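よくあるご質問(紙手提げ袋・食品容器・保管について)

Cumel 包装資材オンライン窓口に寄せられるお問い合わせのうち、件数の多いものをまとめています。価格と在庫は商品ページの表示が優先します。

紙手提げ袋

紙の坪量とは何ですか。厚みとは違うのですか。
坪量は紙1平方メートルあたりの重さ(g/m²)です。厚みは別の値で、同じ坪量でも密度の高い紙は薄く、低い紙は厚くなります。袋の強度は坪量だけで決まらず、繊維の種類、抄紙時の方向、底貼りの方法、持ち手の取り付け部の補強に左右されます。商品ページには坪量を記載し、厚みはご請求時に仕様書でお知らせしています。

晒クラフトと未晒クラフトのどちらを選べばよいですか。
印刷の色を正確に出したい場合は晒クラフト(白)が適しています。未晒クラフト(茶)は地色がインキに重なるため、赤は沈み、淡い色はほとんど判別できなくなることがあります。引張強度は同坪量であれば未晒のほうが高い傾向です。両者を混在させてご注文いただく場合、版は共通で使えますが、色の調整は別々に行います。

ベタ印刷の面に擦れが出ます。対策はありますか。
広い面積をベタで刷った袋は、輸送中に袋同士がこすれて色移りすることがあります。ニス引きまたはPP貼りを追加してください。PP貼りは耐摩擦性が高くなりますが、自治体によっては古紙として回収できない扱いになります。ニス引きは回収への影響が小さい反面、折り目の部分で割れが目立つことがあります。濃色のベタを袋の折り筋に重ねないデザインにすると、どちらの加工でも仕上がりが安定します。 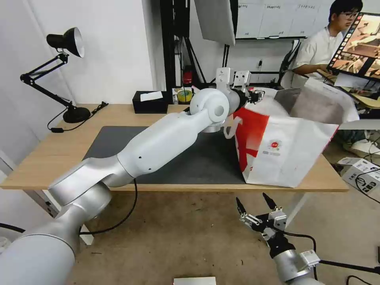

白地に赤の印刷が入った紙手提げ袋

持ち手の種類による違いを教えてください。
紙丸紐は紙をよってつくった紐で、補強紙ごと袋の内側に貼り付けます。紙平紐は薄く、重ねたときにかさばりません。ハトメを通すアクリル紐やPP紐は手当たりがよい一方、廃棄時に紐と袋を分ける必要があります。雨天の持ち帰りが多い店舗では、紙紐の取り付け部が水を吸って弱くなる点を考慮してください。

耐荷重は表示されていますか。
静荷重の試験値を仕様書に記載しています。試験では袋の底全体に均等に荷重をかけ、持ち手を垂直に吊ります。実際の使用では、瓶など底面の小さい品に荷重が集中し、歩行による振動も加わります。試験値をそのまま使用上限とせず、余裕を見て選定してください。底が抜ける事例の多くは、底ボール(底に敷く厚紙)を入れることで避けられます。

袋の寸法の読み方がわかりません。
幅、マチ、高さの順に表記しています。単位はミリメートルです。高さには持ち手を含みません。口を折り返した袋では、折り返し後の高さを記載しています。箱を入れる場合は、箱の幅と奥行きの両方に対して余裕をとってください。ぴったりの寸法では、箱を入れるときに角が側面を突き、口元から裂けることがあります。

食品容器・袋

透明トレーの材質はどう見分けますか。
容器の底に刻印があるものは、刻印で確認できます。主な材質と性質は次のとおりです。

PET(A-PET):透明度が高く、油に強い。熱に弱く、電子レンジでは使用できません。
OPS:透明で硬く、蓋によく使われます。油と柑橘の皮の成分に弱く、白化や割れが生じます。
PP:耐熱性があり、電子レンジで使用できる製品が多い。透明度はPETに劣ります。
PLA:植物由来の原料を用いた樹脂です。耐熱温度が低く、高温になる車内や倉庫での保管には向きません。

見た目だけでPETとOPSを区別するのは困難です。刻印のない容器については、品番をお知らせいただければ材質証明を発行します。

耐熱温度とは中身の温度のことですか。
容器そのものが変形せずに耐えられる温度です。中身が水分主体であれば沸点を超えにくいため判断は容易ですが、油やたれ、糖分を含む食品は局部的に高温になります。揚げたての品を入れる場合は、粗熱をとってから詰めてください。ゆでた甲殻類のように殻がとがった品は、耐熱温度の範囲内であっても殻の先が薄い容器を突き破ることがあります。深さのある厚手の容器をお選びください。

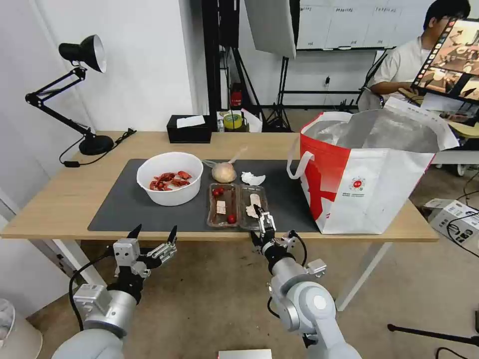
同じトレーに水分の多い野菜と乾いた品を入れると、乾いた側が水分を吸って食感が変わります。仕切り付きの型を使うか、容器を分けてください。仕切りの高さが蓋の内側に届かない型では、傾けたときに汁が越えることがあります。汁気のある品には、嵌合部が内側にある内嵌合の蓋が適しています。外嵌合の蓋は開けやすい反面、液漏れを止める構造にはなっていません。

蓋の内側が曇ります。
温かい食品から出た水蒸気が、冷えた蓋の表面で結露したものです。防曇剤を塗布した蓋では水滴が膜状に広がり、中身が見える状態を保ちやすくなります。結露の量そのものが減るわけではありません。蒸気穴付きの蓋は量を減らせますが、穴から乾燥が進むため、陳列時間の長い品には不向きです。

パン用の透明袋はOPPとCPPのどちらがよいですか。
OPPは透明度と張りがあり、店頭での見栄えに優れます。傷が入るとそこから裂けやすい性質があります。CPPは柔らかく裂けにくいため、丸パンや角のある焼き菓子に使われます。冷凍する場合は、低温での衝撃に強いPE系の袋を検討してください。焼成後に芯まで冷める前に密封すると、袋の中で結露し、かびの原因になります。

ビニールタイで口を閉じた場合、密封になりますか。
なりません。ビニールタイは口をねじって留めるもので、湿気の出入りを遅らせる程度です。密封が必要な場合はヒートシールを使用してください。脱酸素剤を同封する場合も、酸素バリア性のある袋とヒートシールの組み合わせが前提です。OPP単体やCPP単体の袋に脱酸素剤を入れても、外から酸素が入り続けるため効果は期待できません。

食品に直接触れてよい袋かどうか、どこで確認できますか。
商品ページの「食品直接接触」欄をご覧ください。「可」の品は食品衛生法に基づく規格に適合しています。紙手提げ袋は「不可」です。パンや揚げ物を紙袋に入れる場合は、内袋や耐油紙をご使用ください。印刷面を内側にして食品を包むことも避けてください。

注文・印刷

最小ロットはありますか。
既製品の無地袋は50枚単位で販売しています。名入れ印刷は仕様によって最小数量が異なるため、見積書で個別にご案内します。50枚に満たない端数の販売は行っていません。

版代はいくらですか。
1色につき3,300円(税込)です。2色刷りの場合は版が2枚必要になり、それぞれに版代がかかります。同じ図案での再注文には版代はかかりません。ただし、寸法の異なる袋に同じ図案を使う場合、縮尺が変われば新しい版が必要です。

校了の締め切りは何時ですか。
営業日の17時です。17時を過ぎて届いた校了のご連絡は、翌営業日の受付になります。校了後の文字修正は、版の作成前であっても再度の校正をお願いしています。

入稿データの形式を教えてください。
アウトライン化したベクターデータでお願いします。画像データのみの場合はトレース作業が必要になり、細い線や小さい文字は再現できないことがあります。抜き文字は、インキのにじみで線が細ります。小さい文字を抜きで入れるときは、太めの書体を選んでください。

シリーズ名のVuntonとPlanderoの違いは何ですか。
Vuntonは紙手提げ袋、Planderoは食品容器の品番系列です。Kashindyeは耐油紙と敷紙の系列で、袋や容器とは別梱包で出荷します。系列をまたぐご注文では、到着日がそろわないことがあります。

繁忙期の納期を教えてください。
2月は洋菓子店向けの印刷袋のご注文が集中し、通常より納期が延びます。印刷工程の空き状況は見積書の回答欄に記載しますので、使用開始日から逆算してご依頼ください。

保管

紙袋の保管で注意する点はありますか。
湿度の変化が小さい場所に、平置きで保管してください。立てかけて置くと底貼りの部分に反りが出ます。梱包を解いた後は、床に直接置かず、すのこや棚をご使用ください。直射日光が当たると、白い紙は黄変し、赤や橙の印刷は退色が早く進みます。

容器を重ねたまま保管したら外れなくなりました。
上からの荷重で容器同士が密着した状態です。強く引くと縁に亀裂が入ります。束の側面を軽く押して空気を入れ、端からずらすように外してください。外箱の段積みの上限は箱の側面に表示しています。

使用期限はありますか。
法定の期限は設けていません。ただし、粘着テープ付きの袋は糊が劣化し、防曇剤を塗布した蓋は効果が低下していきます。PLA製の容器は高温多湿の環境で分解が進み、もろくなります。古い在庫から順に使用できるよう、外箱の製造ロット表示を手前に向けて保管してください。

不良品があった場合の連絡方法を教えてください。
外箱の製造ロット番号と不良箇所の写真を添えて、お問い合わせフォームからご連絡ください。ロット番号がない場合、原因の調査に時間を要します。該当品は調査が終わるまで廃棄しないでください。

材質証明や仕様書についてのお問い合わせは、品質管理担当のEdgars Petrauskasが承ります。フォームの件名に品番をご記入ください。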